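Mallosstead Household Manipulation Bench
Set-up Guide, Section 3: Countertop Tasks in Simulation
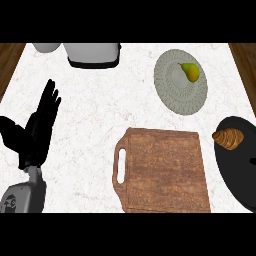 3.1 Purpose
This section explains how to prepare and run the countertop tasks. The tasks measure whether a robot with a humanlike hand can carry out simple kitchen chores. Results from the simulator must not be reported as proof that a robot can do the same work in a home.

3.2 Before You Begin
Complete the installation in Section 2. Confirm that the Sitix control package is running and that the arm model has loaded.

3.3 Procedure
1. Open the task menu and select Countertop.
2. Choose a chore. For first use, select "Move pear from plate to cutting board."
3. Set the arm to its start position with the hand open and empty.
4. Enter 344 as the scene seed. Use 316 for the croissant task.
5. Press Run and wait for the trial to end.
6. Save the log before changing the chore.
7. Repeat steps 3 to 6 until eight trials are complete.

Note: A trial counts as a success only if the food is released on the target and stays there. A pear that rolls off the board is scored as a failure, even if the grasp was sound.

Caution: Do not send a saved motion to a physical arm. Contact forces in the simulator differ from those in a real kitchen. Follow the Vornov safety procedure in Section 8.

3.4 Current Limits
Picking up a single item is supported. Slicing, wiping and the use of hot appliances are not supported in this release. Operators should expect uneven results with soft foods, which the simulator treats as rigid.

Questions about scoring should be sent to Ludmila Šťastný, Bench Coordinator.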